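Search this site Search Go

Prollgate washroom bay – November walk-round
Completed by Marichka Zakharchenko

1. Walkway kept clear between sinks and counter. PARTLY. Mats and stools need a fixed place. Operators look at the grippers now and less at their feet.

2. Closed shoes worn. YES.

3. Shoulder straps adjusted for each operator. YES. Two people share a set, so check again at handover.

4. Breaks taken. NO. The cleaning task used to have its own pauses. Recording does not, and people work through. Stop after 40 minutes.
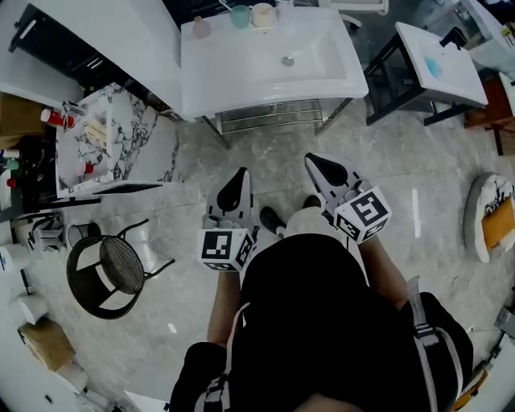
5. Wrist and forearm complaints logged. YES – six this month, mostly from staff moved over from Trevgate. Rotate with desk checking.

6. Staff told how their recordings are used. PARTLY. Late shift still asking if the robots replace them. Hamann to answer in writing.

Next check: bay 305.

Related items
Lotis trolley route: floor markings
Manual handling refresher
Night shift lighting check

This site uses cookies. Accept Manage settings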